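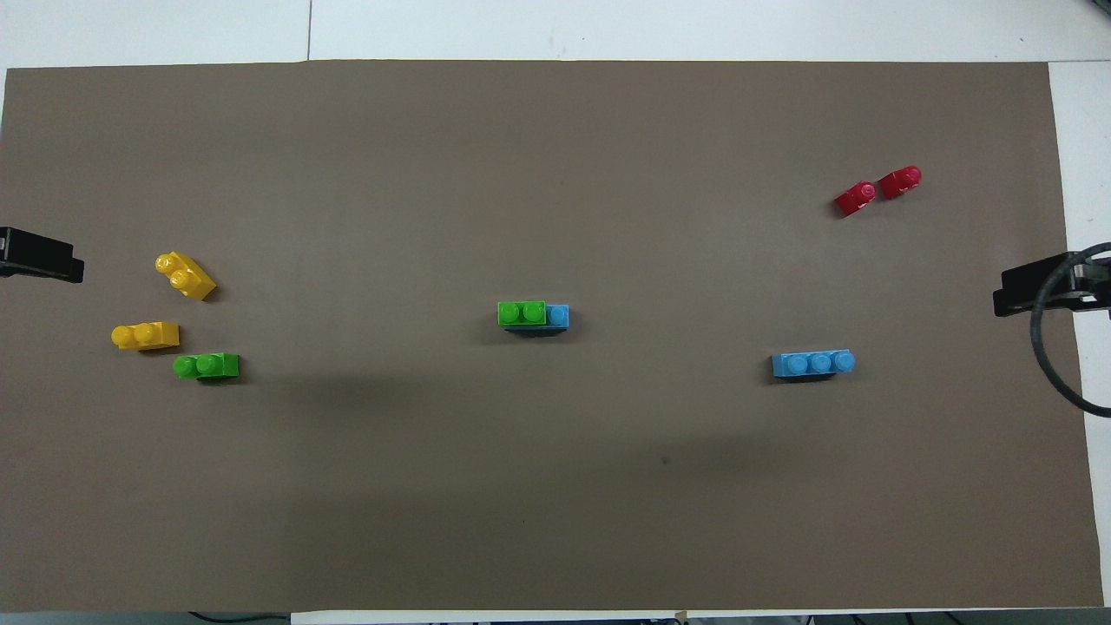
Lai-ching Chang
Program Manager, Remeck Family Center

Progress report to the Grasero Fund
Play and Early Talk program, Utudlow and Sotelo sites
6 March 2024

Where we are

The program is open at both sites. Utudlow has run without a break since September. Sotelo opened later than planned, for reasons given below, and is now on its normal schedule. Families made 439 visits in the reporting period, counting each family once per session. Most of these were at Utudlow. The Sotelo numbers are still low but have gone up each month.

You asked in your last letter for less detail on room setup and more on what parents and staff do during sessions, so I have tried to write it that way.

Sessions

A session lasts 90 minutes. Families arrive and play freely for the first part, then there is a snack, a short song or story time, and free play again until close. Children are between one and five years old, and older brothers and sisters may come when school is out. There is no sign-up and no fee. A parent or other adult stays the whole time.

The aim is more back-and-forth talk between adults and young children. Staff sit on the floor or at the low tables and join in what a child is already doing. They wait for the child to look, point or say something, and then answer it. They do this where parents can see and hear. We do not hand out worksheets or run lessons, and we stopped using the printed tip cards after the first month. Parents left them behind on the chairs.

What took their place is a short chat at snack time. A staff member brings up one thing, such as leaving a longer pause after asking a question, or talking through getting a coat on. Parents try it or they don't. Some of the best talk has been between parents, mainly about sleep and food, and we let it run.

Languages

More than half the families at Sotelo speak a language other than English at home. Several parents told us they had been advised to use only English with their child. Staff now say plainly, and early on, that parents should use the language they are most comfortable in. We have added books in Spanish and Vietnamese and would like Tagalog and Arabic next. The Arabic titles have been on order since before the holidays and the supplier has moved the date twice.

Song time at Sotelo is now led partly by parents. It is louder and goes on longer than the plan allows for. I have asked staff to shorten the story on those days and leave the songs alone.

Staffing

We have five paid staff across the two sites, all part time. One position at Sotelo was empty until after the new year. The first person we offered it to took a full-time job with a school district, and we had to post it again. In the meantime Utudlow staff covered both sites, with extra travel time paid from the general budget and not from your grant.

All staff have finished the 14 hours of training described in the proposal. The part on listening for speech delays was rated the most useful. The part on record keeping was rated the least useful, and I agree with them. I plan to cut it down before the next group goes through.

Referrals

When a parent is worried about a child's speech or hearing, we help them call the county early intervention office from our phone, during the session if they want. This works better than giving out the number. Waiting times for a first appointment are long and there is little we can do about that. We do check in with the family while they wait, and they are welcome at sessions as usual.

Two families told us they would not have made the call by themselves. Another family was upset that we raised the subject at all and did not come back for several weeks. They are attending again. Staff have talked this over and now ask a parent how they feel things are going before offering any view of their own.

Building and supplies

The Utudlow room is in a building from 1975 and the heating is not reliable. We lost three sessions to it this winter. The landlord has replaced a valve and says that was the trouble - I will let you know if it comes back.

The opening at Sotelo was held up by the fire inspection. The room needed a second exit sign and a different door closer, both small jobs, but the inspector could not return for several weeks.

Spending on play materials is under budget. Children at both sites go back to the same few things, mostly building bricks, play food, dolls and paper to draw on, and we have not needed the larger items listed in the proposal. I would like to move the unspent amount to books and to bus passes. A form asking for this change is attached. Transportation is the reason parents give most often for missing a session, above illness and work.

What has not worked

The Saturday-style drop-in for working parents, held twice as a trial, drew very few people. We had put it in the early morning to fit the room rental. A late afternoon time may do better, but the room is taken then until summer.

The parent survey is also behind. The form was too long and we got few back. A one-page version is being tried at Utudlow now, with staff reading the questions aloud for anyone who prefers that. I can't give you results in this report and did not want to pad it with the handful of forms we have.

Next period

Keep both sites on their present schedule through the end of the school year.
Finish the shorter survey and send you the results.
Meet with the Sotelo branch library about holding one session a month there.
Hire a substitute who can work at either site.

The spending sheet and the attendance table by month are attached. Questions on the spending sheet can come to me directly. I am in the Utudlow office most mornings and at Sotelo in the afternoons when there is a session.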